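Planner update, again

Orkidar 2 came out with a note promising "smarter" motion planning. I've read 107 lines of its changelog and still can't say what got smarter. 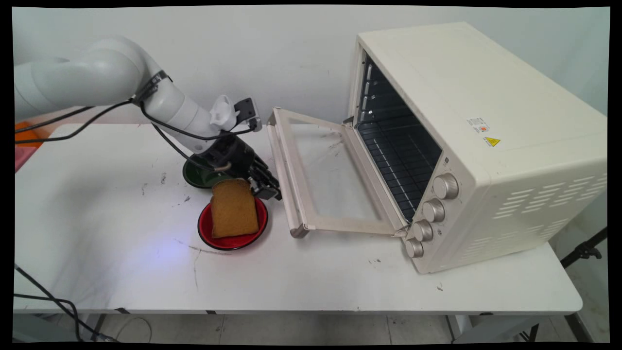
My quarrel is with the collision checker. Setareh Parsa swears by the default padding, and on a bare table so do I. But a lowered glass oven door with the bowl right beside its handle leaves little room for padding, and the planner just reports "no path." I'd like to know which link it thinks is hitting what. Six settings, and none prints that.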